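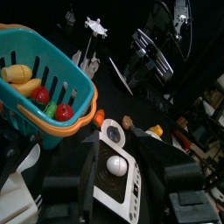
3.2 The play shop and what went into it

Figure 2. Play shop set, table 1. Toy food in the teal basket, with the stove next to it.

I should say up front that I love this part of the study, so I'm going to spend longer on it than a methods section probably deserves. The play shop was the thing the children ran to first, and it's where most of our sorting data comes from. Karim Belkadi and I put the set together over one September, mostly from two lines of plastic toys (Plaltex for the food, Kanau for the baskets and the stove), plus a few odds and ends from my own kids' shelf.

The basket matters more than I expected. We started with a plain open tray, and the children just spread everything out flat and left it there. A basket with a handle seems to tell them what to do: you fill it, you carry it, you go somewhere with it. The one in Figure 2 has slotted sides, and that was a deliberate choice on our part - a child standing next to the table can peek through and check what's already in there without tipping it all out (they tip it all out anyway, but less often!).

For the food we wanted things that a four-year-old could name right away, and things that would pull against each other when sorted. Apples and a banana are easy. Nearly everybody calls them fruit, and nearly everybody puts them together. The carrot and the mushroom are where it gets fun. Some children put the carrot with the fruit on the grounds that you can eat it raw, and plenty of them had never eaten a mushroom and gave it a spot all to itself. Color pulls too, of course. With red apples and a yellow banana in the same basket, a child who sorts by color will split the fruit up, and we coded that as a color sort even when the child then told us they were "all fruits."

The stove gave us our second kind of data. Following Peñalver's kitchen task, we let each child move freely between shopping and cooking, and we noted what traveled from the basket to the burner. I had assumed the food would stay food. Then we left a white plastic ball with the set, and it got cooked constantly. It was an egg, a potato, a dumpling, and once a moon. We kept it in for all the later sessions, and Figure 2 has it on the black cooking surface.

Across 50 children we logged 1138 separate placements, of which 600 ended in the basket. Each session was capped at 90 minutes including snack, though most children had wandered off to the blocks well before that. The Solent group used a shorter version of the same setup, and I come back to the differences in Section 5, where the ball shows up again.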